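4.2 What counts as rubbish

Our households agreed on very little, but they agreed that a bin is where things go when a decision has already been made. The decision is the slow part. Across the 31 households in the Lollness study, the walk to the bin took a few seconds and the argument over whether an object was finished with could last until the following weekend. Past work on domestic waste has mostly weighed what ends up in the bag. We were more curious about the stretch of time before that, when an empty bottle sits on a bench or a floor and belongs, for all practical purposes, to no one.

We call this stretch the loiter. Drink containers are its champions. Food scraps smell, and so they are dealt with. Paper can be stacked, and so it passes for filing. An empty drink container does neither of these things and can hold its ground for days. In the diaries, participants called such items "dead ones", "soldiers" and, in one house, "the children's collection", although the children in that house denied it in writing.

Figure 3 gives the drinks cluster in its plainest form: a small purple juice box near the foot of the wastebasket, a gold-labelled bottle lying on its side, and a clear bottle with its white cap still on, held up beside the yellow bin.

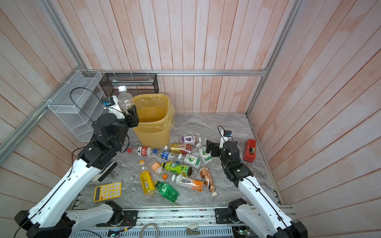 Stitard Working Group on Household Waste, Moline
2021-10-31
Figure 3. Drink containers on the floor and a lined yellow wastebasket.

The cap deserves a word. Our coding scheme, which we named Obi after a cat who sat on the first draft, records whether a bottle is thrown out capped or uncapped, and we expected this to be a dull variable. It caused more disagreement among the coders than any other. Some households regarded a capped bottle as tidy and an uncapped one as a leak in waiting. Others held that a capped bottle traps air, takes up twice its share of the bag and reveals something about the person who threw it. Both camps believed they were following the council's instructions. When we asked to see the instructions, both camps went looking for them in the same kind of kitchen drawer.

Juice boxes raised a different problem. They are small, and small items were forgiven. Participants who would pick up a large bottle on sight reported stepping around a juice box for most of a day, on the grounds that it was hardly there. The diaries suggest that size works as a kind of alibi. A lone juice box was left where it was, but once it had company the whole lot was described as a mess and cleared in one go, usually by the person who had complained least.

The bin itself matters more than we had allowed for. In the pilot in May we recorded only its distance from the spot where the drinks were finished. For the main study we added the liner, the colour and whether there was a lid. An open bin with a bag folded over its rim, like the yellow one in Figure 3, asks very little of anyone. Participants praised open bins in interviews and then, in their diaries, set the empties down beside them. We coded this as "near enough". It was our most heavily used code, and two of the authors have asked us not to check whether it applies to their own homes.

From roughly sorted diary notes we took 4,000 separate entries about drink containers, of which 2,000 mentioned a bin. The rest mentioned a bench, a floor, a car or another member of the household. We treat these as different destinations, though several participants did not – one listed "my husband" under disposal method on every page and saw no need to explain.

There are limits to all this. Diaries reward people who write things down, and such people may also be the ones who put things away. We asked about drinks and so heard about drinks. We also have no good way of telling a container that has been abandoned from one that is being saved for later, and in a handful of entries the writer was plainly unsure as well. Section 4.3 takes up the half-full bottle, which broke the coding scheme in the first week and has since been given a category of its own.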